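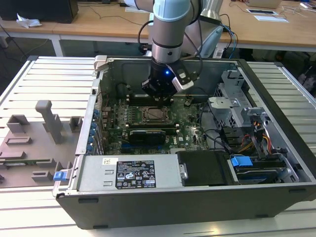 A desktop tower on its side, with the motherboard in view.

The repair evening is back in March, and I have been given the job of telling you what to bring. Short version: bring the thing, bring its charger, and bring whatever you remember about when it started acting up.

Last time we had 20 people through the door at the Flengate library and only 3 tables, so some of you stood in the hallway holding toasters for far too long (sorry!). We've got 5 tables this time, plus the little room at the back where the coffee lives. Rocío Escobar is doing lamps and small kitchen stuff again. I'm on radios, and I'll look at a sewing machine if you ask me nicely, though my own Haddad has been skipping stitches since summer and I still haven't found out why.

A few of you wrote in about old computers. Yes, please bring them, but copy your photos and letters onto something else first. I lost almost two years of family recipes that way, including my aunt's plum cake, and I've been trying to rebuild it from memory ever since. The last one came out like a roof tile.

We could use spare extension cords, a decent desk lamp and any jars of odd screws you're tired of looking at. Drop them at the front desk on Hulten Street and put my name on the bag. Soup afterward, same as always, and if you have bowls of ours from last time, we'd love them back.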